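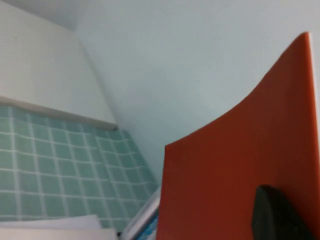 4. Preparación de la superficie de corte

La plancha base del plotter de corte Stustau debe quedar completamente plana antes de cargar material. Las planchas finas y flexibles, como la de color rojo anaranjado, admiten una curvatura amplia durante la manipulación sin formar pliegues, pero ninguna curvatura es aceptable una vez colocadas sobre la mesa. Una elevación de pocas décimas en el borde basta para que la cuchilla arrastre el vinilo en el primer recorrido.

4.1 Aclimatación

1. Retire la plancha del tubo de embalaje y extiéndala sobre una superficie horizontal, con la cara de trabajo hacia abajo.
2. Déjela reposar en la misma sala donde funcionará el equipo hasta que se mantenga plana por sí sola. Una noche suele ser suficiente.
3. Si persiste la memoria de enrollado, dele la vuelta y repita el reposo. No aplique pistola de aire caliente ni plancha doméstica.

PRECAUCIÓN: No almacene la plancha enrollada ni apoyada de canto. En los meses de verano —en particular en locales sin climatizar— la deformación por almacenamiento vertical puede ser permanente.

4.2 Colocación en la mesa

1. Apague el equipo con el interruptor trasero y espere a que se extinga el indicador de estado.
2. Desplace el carro a mano hasta el tope izquierdo. El movimiento debe ser uniforme; si nota resistencia, consulte el apartado 9.3.
3. Limpie la mesa con un paño sin pelusa ligeramente humedecido en alcohol isopropílico. Seque por completo.
4. Sujete la plancha por dos lados opuestos y acérquela a la mesa ligeramente curvada, de modo que el centro toque primero.
5. Baje los laterales de forma progresiva, expulsando el aire hacia los bordes con la palma de la mano.
6. Alinee el borde izquierdo con la regla fija. La separación debe ser la misma en los dos extremos.
7. Cierre las cuatro pinzas perimetrales en orden diagonal.

NOTA: Las pinzas del modelo Zusell tienen recorrido corto y no cierran sobre planchas con lámina protectora. Retire la lámina antes del paso 7.

4.3 Comprobación de planitud

1. Encienda el equipo y espere a que finalice la rutina de inicio.
2. En el panel, seleccione Mantenimiento > Mesa > Sondeo.
3. Confirme con OK. El cabezal recorre la mesa sin bajar la cuchilla y muestra un valor por zona.
4. Compare los valores con el límite memorizado de fábrica. Las zonas fuera de límite aparecen con un asterisco.
5. Si hay asteriscos en una sola esquina, abra la pinza correspondiente, vuelva a asentar la plancha y repita el sondeo.
6. Si los asteriscos aparecen en la zona central, retire la plancha y compruebe que no haya restos de adhesivo debajo.

El código 393 indica que el sondeo se ha interrumpido por apertura de la tapa. Cierre la tapa y reinicie desde el paso 2. El código 58 corresponde a un fallo del sensor de altura y requiere asistencia técnica.

PRECAUCIÓN: No introduzca las manos en el área de trabajo durante el sondeo. El cabezal se desplaza a velocidad rápida y no se detiene por contacto.

4.4 Ajuste de la profundidad de cuchilla

1. Monte el portacuchillas con el tornillo de apriete orientado hacia el operador.
2. Gire el anillo graduado hasta la marca 0 y, desde ahí, avance una división.
3. Ejecute el corte de prueba (un cuadrado con un triángulo inscrito).
4. Levante el triángulo con una pinza de pelado. El vinilo debe separarse limpio y el soporte debe conservar solo una marca leve.
5. Aumente una división y repita si el corte es incompleto. Si el soporte aparece perforado, reduzca media división.

La profundidad correcta deja la plancha base prácticamente intacta. Un surco perceptible con la uña significa exceso de presión o de cuchilla saliente.

4.5 Sustitución de la plancha

El contador interno emite un aviso a los 1.000 ciclos. El aviso es orientativo: con materiales gruesos el desgaste llega antes, y con vinilo estándar la plancha puede seguir en uso si supera el sondeo.

1. Ponga a cero el contador en Mantenimiento > Contadores > Mesa.
2. Anote el cambio en la hoja de servicio.
3. Repita los apartados 4.1 a 4.3 con la plancha nueva.

NOTA: Los recambios Indach y Sproģis tienen el mismo formato pero distinto grosor. Al pasar de uno a otro, repita también el apartado 4.4.

Revisión técnica del capítulo: Zsófia Kerekes. Versión española: Hortensia Tamayo.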